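Motitlow permit tracker, review after one full season

Bought the yearly plan in September, 37 bucks a month, canceled the old spreadsheet the same night. Short version: good at setbacks, bad at appeals, worth it if you own more than one lot and have a zoning office that answers slowly.

What it does. You type in a parcel number and it pulls the zoning class, any overlay, the open permits, the closed ones, the ones that expired without a final inspection. That last one is the reason I paid. We bought a house with a back addition and a carport, and the seller swore both were signed off. Motitlow showed the addition had a permit and no final. The carport had nothing at all. Took me less than five minutes. The title people missed it and so did our inspector.

Then the hard part starts, and the software is less help there. It has a "legalize" checklist, which is really just a list of forms. As-built drawings, survey, application for a variance, fee. Fine. But it doesn't tell you the order, and order matters in our county. I filed the variance before the survey was stamped. Got bounced. Angus Halliday, who draws plans for half our street, told me afterward he never files anything until he has the stamp in hand. Would of been nice to see that on the checklist.

Setback tool is the best piece. Drop your lot lines in, draw the building, it shades whatever is too close. Our carport was 5 feet off the side line and the rule is more than that, so it went red right away. You can nudge the wall and watch it go gray again. I played with this way too long. Exports to PDF but the scale bar disappears on the printout — check before you hand it over. The clerk sent mine back.

Alerts. Supposed to email you when a hearing near your parcel gets posted. I got 63 of them the first month. Set the radius to 300 feet, the default is the whole district. After that it was quiet, maybe too quiet, it missed one rezoning notice two lots down and I only heard from a neighbor.

Support is email only. Svitlana Stelmakh answered all my tickets, same day mostly, and she knows the code better than the help pages do. When I asked about the expired permit she told me to request a reinstatement before starting a new application. Saved me a second plan review fee. Put that in the app!

Compared it with Landis for a couple weeks on the free trial. Landis has nicer maps and the phone app doesn't log you out. No permit history past ten years though, so for an older house it's useless. Kumsa I only looked at, it's priced for builders.

Member blog is included. Mixed bag. Some decent posts on nonconforming use and what happens when the rules change after you build, plus a lot of general filler. 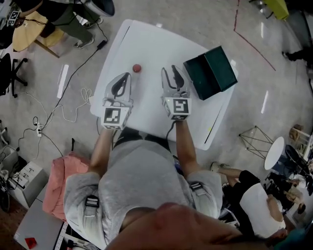 Red ball, green box, two grippers.

Stuff I'd fix: the search hates parcel numbers with dashes, take them out. Shared logins don't work, my wife had to use mine. And the fee calculator is a year behind for our county, I budgeted off it and came up short at the counter.

Where we are now: addition has its final, carport hearing is still comming up. Mirko Santoro is doing the drawings for that one. If it's denied we take down the posts on that side and move them in, not the end of the world.

Four out of five for lookups. Two for everything after you've found the problem. Renewing anyway — but monthly this time.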